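Fórum Troteck > Clubes e escolas > Braços e garras
Tópico: Câmara no pulso, autoexposição e outras desgraças
maio de 2019

parafuso_m3 escreveu:
Boas. Somos o clube da escola, equipa de cinco, e temos a prova de Kivorstead em outubro. O robô tem de agarrar objetos guiando-se só pela câmara pequena do pulso. Na teoria é lindo. Na prática já gravámos 248 demonstrações e deitámos fora 124, quase todas por causa da luz. O resto do tempo foi gasto a discutir de quem era a vez no comando. O chão não ajuda: alcatifa cinzenta às riscas encostada a madeira clara, e a câmara muda de opinião sobre a exposição cada vez que passa de uma para a outra.

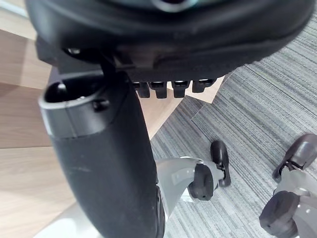
Quantas demonstrações boas são precisas para treinar uma tarefa simples de agarrar e pousar?

Com 100 bem feitas, com o objeto em posições variadas e sempre a mesma luz, já se treina uma primeira versão que dá para avaliar. Foi o que a professora Merja Juntunen nos disse na aula, e é por aí que vamos.

bielas_e_manivelas escreveu:
Cem com a mesma luz e depois chegas a Kivorstead, onde a luz é a que o pavilhão quiser. Boa sorte. Eu gravava com os estores abertos, fechados e a meio, e punha o robô a sofrer desde pequeno.

nazar_z escreveu:
Discordo do bielas, como é tradição neste fórum. Primeiro uma luz só, para saberem se o código presta. Se misturarem tudo logo de início e falhar, ficam com três suspeitos e nenhum culpado. Bloqueiem a exposição e o balanço de brancos e regravem.
Nazar Zakharchenko, ex-aluno, ex-capitão, ainda com a chave da sala

bielas_e_manivelas escreveu:
Bloquear a exposição é o que fizemos no ano passado. Ficámos em penúltimo, mas com cores muito consistentes.

parafuso_m3 escreveu:
Bloqueámos. A alcatifa ficou decente e o lado claro continua branco como roupa de anúncio a detergente. O suporte é um Koltix em segunda mão e a imagem sai inclinada, de modo que quem anda ao fundo da sala aparece deitado. Fizemos as contas e em 1.740 fotogramas o horizonte não está direito em nenhum. A minha dúvida é se vale a pena rodar tudo por software antes do treino ou

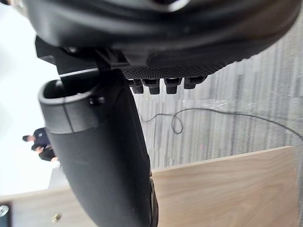

se deixamos torto e aceitamos que o modelo aprenda assim, desde que ninguém mexa no suporte até outubro. Esta última parte é a que me parece menos realista, conhecendo a equipa.

nazar_z escreveu:
Deixem torto. Ao modelo tanto lhe faz onde é o teto. Ponham é uma marca de tinta no parafuso do suporte, para saberem quando alguém lhe tocou.

ďurica_fan escreveu:
Usamos uma garra Ďurica e rodámos tudo. Perdemos os cantos e uma tarde. Não repetia.

bielas_e_manivelas escreveu:
Eu rodava. E prendam os cabos ao chão com fita antes da próxima sessão.

parafuso_m3 escreveu:
Dois contra um, fica torto. A tinta já está no parafuso, e em dois dedos meus. Volto cá quando tiver as cem.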